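The town of Skakden has 2,792 residents, one traffic light, and as of this winter, a parking app. The app was the idea of a firm called Zillbridge, which has done this sort of thing in bigger towns and was kind enough to think of us.

I have lived here long enough to remember the meters going in, and I remember the complaints about the meters, and I find that I now miss the meters. They took quarters. If you didn't have a quarter you went into the bakery and bought a roll you didn't want, and everyone came out ahead. The meters were also wrong in a consistent way. The one outside the hardware store gave you nine minutes for free if you turned the knob slowly, and people drove past open spots to get to it.

The app does not have a knob. It has a welcome screen, a second welcome screen, and a request to know where I am at all times, including when I'm in bed. It wants a password with a symbol in it. I gave it one, and it told me the symbol was the wrong kind of symbol. By then I had been parked on Main Street for long enough to owe money, and I had not yet been permitted to pay any.

I should say that I'm not against progress. I own a phone. I have had the same one for a while and it gets warm when I ask it to do two things, but it makes calls, and I had thought that was the arrangement.

My first ticket arrived while I was still choosing a profile picture.

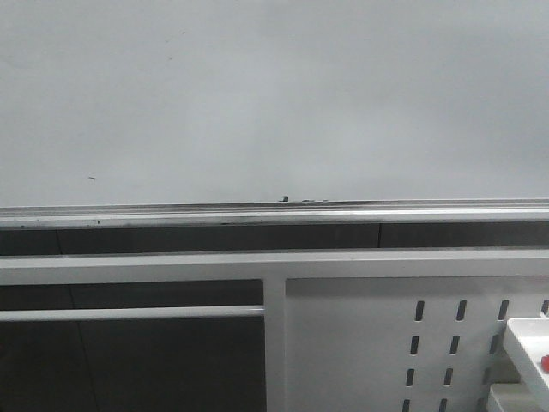

## What the town says

The town says the numbers are good. According to the notice that came with the water bill, the app was downloaded 3,000 times in its first stretch, and I'd like to point out again that there are 2,792 of us, a number that includes babies. Either we are drawing a crowd from out of town or a good many of us have deleted the thing in a temper and then had to get it back. I have personally accounted for four.

The notice also says parking is easier to find now. This is true. I walked down Main Street at lunchtime and could have parked a hay wagon. The people who used to be parked there are parked on Yoshida Street, where it is still free, and where the folks who live on Yoshida Street have begun putting out lawn chairs and trash cans to save their own curbs. One house has put out a rowboat. I admire that. A lawn chair can be moved by anyone with a hand, but you have to really want a spot to get into it with a rowboat.

I asked at the town office whether the rowboat needed a parking session. They said they would look into it, and I'm sorry I brought it up.

## A short guide for the stubborn

For those who haven't signed up yet, I offer what I've learned:

- Do it at home. The signal on Main Street is fine on the corner by the bank and nowhere else, so you will see people standing there in a little bunch, all holding their phones up. They aren't protesting.
- Your zone number is on the sign. The sign is on the pole. The pole is behind the spruce.
- "Extend session" and "end session" are the same shade of green and sit one above the other. Good luck.
- If you have two cars, the app will assume you're driving the other one.
- There is a phone number to call if you don't have a smartphone. It will offer to text you a link.

The library has offered to help anyone who gets stuck, and they are patient about it. Bring your license plate number, or do what I did and walk back out to look at it, twice.

My neighbor's cure has been to walk everywhere, and I'm told this was one of the goals. I would have more respect for that goal if the sidewalk in front of the post office had been shoveled at any point since the first snow. There is a path down the middle as wide as one boot, and when two people meet on it they have to discuss who goes backward.

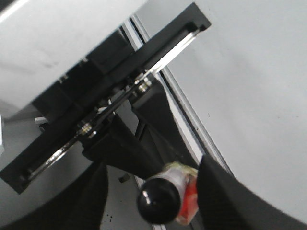
SKAKDEN, February 7, 2025 – The town meeting on the subject was held in the school gym, and it was the best-attended one I can remember. Free parking probably helped.

A man from Zillbridge had slides. He said "frictionless" more than once to a room full of people who had just driven in on ice, and I don't think he heard himself. He explained that the company's study of Cleltton, which is the next town over and has been on the app since July, found that shoppers there were staying longer. Somebody in the bleachers said that was because they couldn't get the app to let them go. It got the only applause of the night.

I've been to Cleltton since, out of fairness. I parked behind the feed store, where there isn't a zone, and asked around. The woman at the lunch counter said you get used to it. Then she said you get used to anything, and refilled my coffee, and told me about her hip.

The part that stayed with me from the meeting was the money. Zillbridge keeps a share of each payment, the town keeps the rest, and the rest for the first stretch came to a little over $2,000. The old meters brought in more than that, and some of it was Canadian. When this was raised, the man with the slides said it was early days and that the real value was in the data. I would like to know what the data says. I would guess it says that people in Skakden go to the bank, then the post office, then home, and that one of them sits in a parked car for a long time with a warm phone, swearing.

The selectmen voted to give it until July and then take another look. The old meters, in case anyone is wondering, are in the highway garage under a tarp. I went and asked. They wouldn't sell me one, but they did let me turn the knob.

Comments on the parking plan can be dropped at the town office during regular hours. Out front is zone four. Leave yourself some extra time for the password.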